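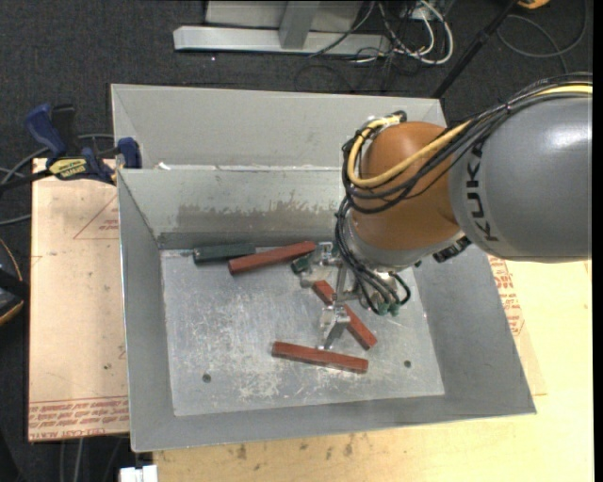 4.2 Does the reminder letter do anything?

The claim that a mailed reminder raises the return rate of household water-use diaries is repeated in nearly every handbook on survey practice, usually with a citation to another handbook. We followed the citations back as far as we could. Most of them end in two small trials, neither of which had a comparison group that received no letter at all. That is thin support for a practice that eats a good part of most diary budgets.

Our own data come from 285 households in Bomthorpe and the neighboring district of Sivden. Each household was asked to keep a diary of indoor water use for 30 days and to mail it back in a prepaid envelope. Households were assigned by lot to one of two groups. The first got a reminder letter in the second week; the second got nothing after the opening packet. Assignment was done by Pryor, who had no part in coding the diaries, and the coders did not know which group a diary came from.

The two groups returned their diaries at the same rate: 69 percent in each. We looked for a difference in the places where earlier authors say it should appear (large households, renters, people who had never filled out a diary before) and did not find one we would be willing to defend. A gap did show up among renters in Sivden, in favor of the letter, but it rests on few households and vanishes when one apartment building is left out. We report it so that readers will not think we hid it. We would ask them not to cite it.

Figure 3. Diary return by day after the opening packet, both groups. The lines cross 5 times. Day zero is the day the packet was mailed, so early returns include time in the mail.

A fair objection is that return rate is the wrong thing to measure. Teixeira has argued in our discussions that a letter might leave the number of diaries alone and still make them better, with fewer blank days and fewer entries that look as if they were filled out in one sitting. We take this seriously, and we checked it. Blank days were spread over the two groups in much the same way. For entries written in one sitting we have only weak signs to go on, such as the same pen throughout or identical shower times all month, and these signs also mark a tidy person with regular habits. We do not think anyone can tell the two apart from paper alone, and we are doubtful of studies that say they can.

The Amaral scoring method, which turns such signs into a single number for diary quality, gave the letter group a slightly higher score. When the same diaries were scored a second time by a different coder, the advantage moved to the other group. A measure that changes sides with the coder should not settle the question in either direction.

None of this shows that reminders never work. Our packets went out in December, when mail is slow and people are away, and a letter that arrives late may be no letter at all. The Prilano version of the diary, which is shorter, might also behave differently. We can say only that in these two districts, with this diary, the letter bought us nothing we could measure, and that the older evidence would not have led a careful reader to expect otherwise.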